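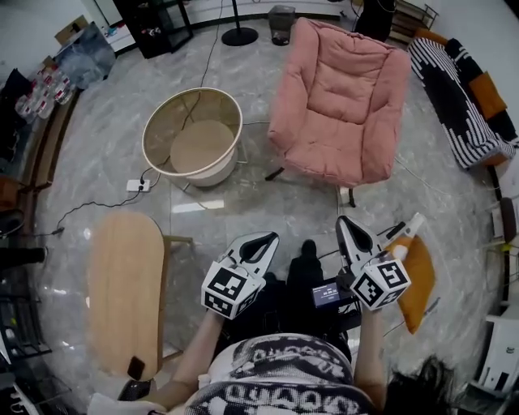

22/07/2022

Went over the handheld gripper rules with Joaquín Cabral again, and I think we've finally got them down to something people will follow! Marker cubes get wiped before every session (dry cloth, no spray). Cables go against the wall, please. Stop at 30 minutes and rest your wrists, even if you feel fine – I never do it either, so that's on me. Still need to ask Parska whether the 12 practice runs count toward the 600.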